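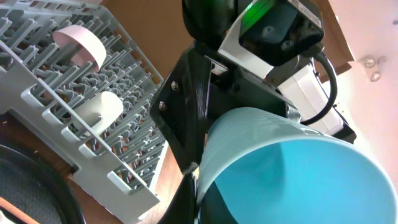 Gratinell Dried Calendula Petals, 200 g

4 min read

I've been selling dried herbs out of the same narrow shop for a fair while now, and calendula is still the one I get asked for most. People know it as pot marigold (Calendula officinalis if you want the proper name), and it's a different plant from the French marigolds your neighbour puts around the tomatoes. Please don't go making tea out of those!

The Gratinell petals are the ones I keep at home as well as on the shelf. They come from a small grower, Parvaneh Bagheri, who picks by hand in the late morning and dries the flowers whole on racks in the shade. She pulls the petals afterwards. It's slow work, and it shows in the colour - a good strong orange, with a bit of yellow mixed through. If you've only ever had the brown, dusty sort from the back of a supermarket shelf, you'll be surprised by the smell too. It's a bit like hay, a bit like honey, and slightly peppery.

What I use them for

Mostly I make an infused oil. I fill a clean, dry jar halfway with petals, cover them well with olive or sunflower oil, and leave it in a warm cupboard for four to six weeks, giving it a shake whenever I remember. Then I strain it through muslin and that's my hand oil for winter. Melt in a little beeswax and you've got a balm. Calendula has a long history as a skin herb, for chapped hands and dry elbows and so on, and my own hands certainly like it after a day of gardening.

Tea is easy as well. A heaped teaspoon to a mug, boiling water, lid on for ten minutes. It's mild and a touch bitter, so I usually put in some peppermint or a strip of lemon peel. Cooled, the same brew is what my gran used as a gargle.

And then there's the kitchen. The petals used to be called poor man's saffron, and they do colour rice and butter nicely, though don't expect them to taste like saffron. I throw a pinch into scone dough. My favourite is a chicken soup with a small handful stirred in near the end.

Good to know

Net weight: 200 g
Ingredients: dried calendula petals, nothing else
Pack: resealable paper pouch with a plant-based lining
Stock code: 487
Storage: cool, dark and dry, best within a year of opening

If you're allergic to daisies, ragweed or chrysanthemums, give this one a miss, as calendula is in the same family. I don't suggest drinking it if you're pregnant, and if you take regular medication have a word with your pharmacist first. Try any new oil on a small patch of skin before you slather it everywhere. Keep it off deep or infected wounds, those are for the doctor.

The new season's petals usually reach me in April. The colour changes a little from one batch to the next depending on the weather, and last year's was more yellow than I'd have liked, but it made lovely oil all the same. I also carry the Anberg whole flower heads, which look prettier in a jar and cost a bit more. For tea or baking I'd stick with the petals.

Comments

Negin Jalali
Made the balm with this and gave most of it away, so now I have to make it again. Can I use coconut oil instead of olive?

Reply from the shop
You can! It sets hard in cold weather though, so keep the jar somewhere warm while it's infusing and go easy on the beeswax.

Abbas Mohammadi
Nice colour, fast delivery. The pouch didn't want to reseal after the first week so I tipped it all into a jar.

Mehrangiz Babaei
Tea is too bitter for me on its own but very good with peppermint. The scones were a hit.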